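Notes for anyone running the cup table at our open day in February. I've done it twice now and I love it, so forgive the brackets!

## Setting up

1. Put the wire basket on the desk with the white board inside as a floor. Visitors need to see in from the front, so keep bags and coats off that side.
2. Set one plastic cup on the board. Start with a single cup, even if the kids beg for the whole stack (they will).
3. Hand over the gripper with the fingers open and let people feel the weight of it before they try anything. Graça Mendes lets them pinch a sponge first, and it's a lovely warm-up.
4. Come in low over the tabletop, fingers spread wide, and line up the gap with the cup before moving forward.

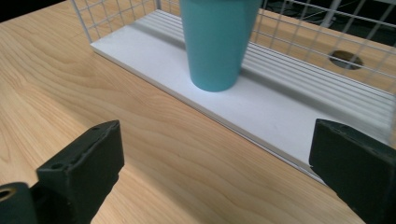

5. Close slowly. Squeezing hard is everyone's first instinct, and a gentle grip is plenty for a cup.
6. Lift, pause, and put it back on the board. Then swap places!

## Talking while they work

Ask people what their own fingers do when they pick up a glass. Ketsara Phetsri got a whole family arguing over this last year, and it was the best ten minutes of the day. If someone wants more, send them to Ilídio at the Drorberg table, where they can watch a recorded grasp played back on the arm. He starts at 2 p.m.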